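Nukisach in April: a day at the dye works

The bus from Stevimska leaves at 10 in the morning from behind the covered market and drops you at the bottom of the hill in Nukisach. From there it is a steep walk up past the school to the Nuchit dye works, which opens its doors to visitors twice a year. I paid at the gate and got a paper map and a sticker for my coat.

The tour starts in the yarn store. Wool comes in on cones, is wound into loose hanks and gets a paper tag with the batch number. Our guide said the works handles 925 hanks in a normal week, more before the fall orders. The room smells strongly of sheep and a little of machine oil.

Next is the vat room. It is hot, and the floor slopes toward a drain down the middle, so wear shoes with a decent grip. There were 2 vats running, one with a dark green and one with a yellow that looked brown until the hanks were lifted out. A full color takes more than 30 minutes in the vat, and then comes the rinsing, which takes longer. They let us stand behind a rail and watch one batch go through.
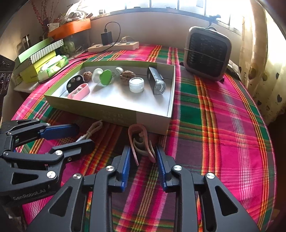

The weaving shed is across the yard. The looms are loud and ear plugs are handed out at the door. Most of what they weave is blanket cloth, sold under the Clinum name, with some lighter material for tablecloths. I had hoped to see a warp being set up, but that is done in the evening.

Lunch was soup and bread in the old boiler house. The line was long and moved slowly. The bean soup was better than the cabbage one, going by what people at my table left in their bowls.

The shop is at the end, next to the gate. Seconds are kept on the lower shelves and the flaws are marked with a bit of thread. I bought a gray blanket with a pulled corner and two hanks of the green. Cards were not accepted, and the nearest cash machine is back down by the bus stop.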